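Notas del ponente
Sesión: Cobertura de refuerzo antigripal en el personal de primera línea
Duración prevista: 6 minutos más preguntas

Apertura. Agradecer a la Dirección de Salud Pública de Stanville la invitación. Recordar que se presentan datos de la campaña de otoño y que el cierre administrativo se produjo en marzo.

Diapositiva 1. Punto de partida
La campaña se dirigió al personal municipal con atención directa al público: transporte, recogida de residuos, ventanillas y centros de día. El censo inicial incluía más de 200 trabajadores. Al término del primer periodo se habían vacunado 117. Leer la cifra despacio y señalar que procede del registro nominal, no de la encuesta de opinión.

Diapositiva 2. Organización de los puntos de vacunación
Se habilitaron 2 puntos fijos, uno en el centro de salud de Giltard y otro en el edificio Kaufmann. El segundo abrió con retraso por la entrega tardía del frigorífico. Mencionarlo sin extenderse; el informe técnico recoge el detalle.

Diapositiva 3. Custodia de la documentación
Los consentimientos firmados se conservan en papel hasta su digitalización. La instrucción vigente exige mobiliario con cierre y acceso restringido al personal autorizado.

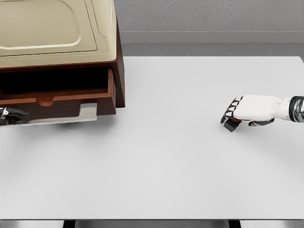 Mueble de madera con el cajón parcialmente abierto. Imagen generada por ordenador.

Insistir en que los formularios no deben permanecer en las mesas de admisión al terminar el turno. En la revisión interna se detectaron dos incidencias de este tipo, ambas subsanadas.

Diapositiva 4. Turnos de noche
La cobertura más baja corresponde a las cocheras de Trikunden. El horario de vacunación finalizaba a las 15:00 y el relevo comienza a las 22:00. Se propone desplazar un equipo móvil durante la primera hora del turno. Pausa para preguntas si la sala lo solicita.

Diapositiva 5. Peticiones a la autoridad sanitaria
Solicitar que el personal de primera línea reciba la citación antes de la apertura general. Solicitar asimismo que las dosis no utilizadas puedan reasignarse entre centros sin nueva autorización.

Cierre. Remitir al anexo para los datos por servicio. Las consultas sobre calendario se dirigirán a la secretaría de la campaña.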